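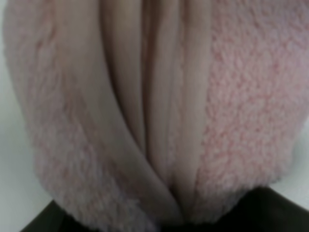 Ticket: inventory page shows sold cars as available
Site: Gremham dealership, used vehicles
Opened by: Radoslava Ševčík, sales desk
Assigned to: Natália Hrnčiar
Status: Closed

Customers are calling to book test drives on cars that have already left the lot. The used list on the website still has them with a price and a "Schedule a drive" button. I found 3 this morning, all convertibles. They are marked sold in Prumaner. Clearing the browser cache did not help.

Natália Hrnčiar, 9:40
Checked the nightly export from Prumaner. The file is there and the sold flag is correct for all the cars you listed. The website importer reads the file but stops before the end. The log shows it quitting at row 2000 with no error message.
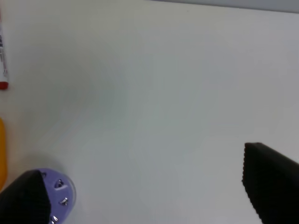

The used list has grown since the Eide store's cars were added to the same feed, and the total is now more than that. Anything after the cutoff keeps whatever status it had the last time it was read. I have asked Flundotine, who host the importer, whether the limit can be raised.

Radoslava Ševčík, 10:15
Thanks. For now I am hiding the sold ones by hand.

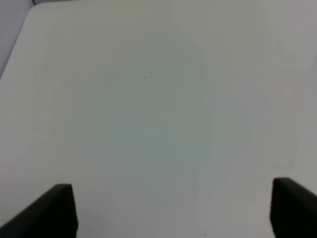
Will the cars I hide by hand stay hidden after the next import?
They will, as long as you use the "Hide listing" box and leave the status field alone. The importer overwrites status but does not touch that box.

Annick Le Goff, Flundotine support, 1:20 p.m.
The row limit is a setting on your account. I raised it and restarted the importer. Please run a manual import and compare the totals.

Natália Hrnčiar, 2:05 p.m.
First manual run timed out. Second run finished and read every row. Website total matches Prumaner. It also cleared 32 old listings that had been sold but were still showing.

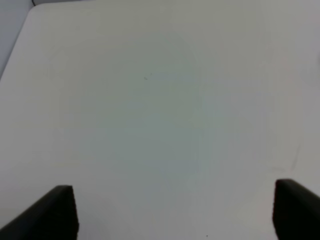 White tabletop

Radoslava Ševčík, 2:30 p.m.
List looks right on desktop and phone. I unchecked "Hide listing" on the ones I did earlier and they stayed off the page.

Natália Hrnčiar, 2:45 p.m.
Added an email alert for when the two totals differ. It goes to me and Ľubica Čierny. Closing.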